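Call for participants: pick things up, put them down, get paid

Mindholm Manipulation Group, Mendton
Posted June 29, 2022

We are looking for 46 adults with two working hands and a tolerance for repetition. The study is called Huvanlow, after a street one of us used to live on, and it concerns how much a robot can learn from people who were never taught how to demonstrate anything.

Some background, so you know what you are signing up for. Last January we finished a pilot in which lab members recorded 4,000 short demonstrations of kitchen and workbench tasks using hand-held grippers. You hold or wear the gripper, you do the task, and a camera on the tool records what the tool saw. No robot is present for any of this. The robot gets the recordings later and tries to make something of them.

The result surprised us a little. A policy trained on 400 demonstrations picked for variety (odd starting positions, slow hands, fast hands, people who changed their minds halfway) did the held-out tasks as well as one trained on the whole pile. Both succeeded on 74 percent of trials. So we had collected a great many extra demonstrations for the pleasure of each other's company. Isauro Quezada, who did most of the collecting, has taken this well.

The trouble is that all of those hands belonged to people who build grippers for a living. We grasp things the way we think a gripper would like to grasp them. We would now like to hear from people with healthier habits.

What you will do

You come to our lab in the Amaral Building for a single session of two hours, with a break in the middle. We show you how the gripper opens and closes, you practice until you stop swearing at it, and then you work through a set of tasks: lifting, turning, handing over, placing, and a few that need two grippers at once. Between tasks we rearrange the table. You fill out a short form at the end asking how tired your wrist is and whether you would describe the experience as "natural." Please answer truthfully. We have thick skin and a box for comments.

We won't tell you how to hold anything. This bothers some people more than others. If you ask us whether you are doing it right, the experimenter will say "whatever feels comfortable," in the same tone every time, because that is in the protocol.

Who can take part

You should be 18 or older, able to use both hands comfortably, and able to stand for stretches of the session. Left-handed people are very welcome, as the pilot had almost none. Bakers, mechanics, nurses, hairdressers, house painters, and anyone else whose job involves handling things are encouraged to apply. If you have worked on robot grippers, we thank you for your interest and ask you to send a friend.

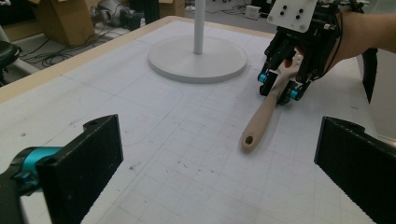 Handles are where we most want variety, and the handled-tool tasks take up most of the second hour. Everyone has a lifelong opinion on where to hold a spoon or a brush, and a pair of jaws respects none of it. Take a light wooden handle gripped near its upper end, with the rounded tip and its little hanging hole hovering just over the gridded table: a perfectly reasonable grasp, and one of dozens we would accept. Our policy currently copies whichever grasp it saw most often, including in cases where that is a terrible idea. Your job is to give it other options.

What you get

A gift card at the end of the session, paid in full even if you decide to stop early. Parking is free behind the building. There is coffee, which we mention for completeness.

The recordings show the table, the objects, the tools and often your hands and forearms. Sound is not recorded. Files are stored under a participant number, and you may ask us to delete yours at any point before the dataset is released.

How to sign up

Call or stop by the Mindholm front desk and ask for the Huvanlow study. Cosimo Zanetti handles scheduling and will want to know which hand you write with and which times suit you. Evening sessions fill first. Wear sleeves you can push up, and leave rings and bracelets at home if you can, as the gripper has a talent for finding them.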